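### 3.2 Soft items and where they rest

The Taltar inventory lists 1000 placements of clothing and small accessories in shared workrooms. Of these, 904 were kept after entries with no clear support surface were removed. Each was assigned to one of two groups: contained, where the item lies at least partly inside an opening, and draped, where it rests over an edge or seat.

Contained placements are the harder group to label. A thick garment keeps its folds and often stands above the rim, so the boundary between "in" and "on" depends on how much fabric has passed the opening. We follow the Shevchuk rule and label an item as contained once any fold drops below the rim (Figure 1).
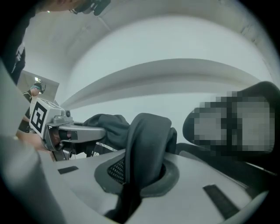

**Figure 1.** Dark gray garment at an oval opening with a raised rim. One fold hangs into the opening; the bulk remains above it.

Under this rule, 79 placements changed group relative to the earlier Getden labels, nearly all of them jackets or sweaters. Shirts and other thin items were rarely affected.

Draped placements show less disagreement between annotators. Office chairs are a frequent support in this group, and the seat, armrests, and backrest are coded separately. Caps form a small subset — 27 entries — and are coded for brim direction as well as support, as the brim direction varies (Figure 2).
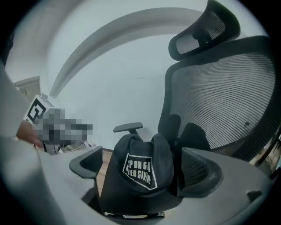
**Figure 2.** Black cap draped over the front of the seat of a mesh office chair. Support code: seat.

Headrests were left out of the support codes.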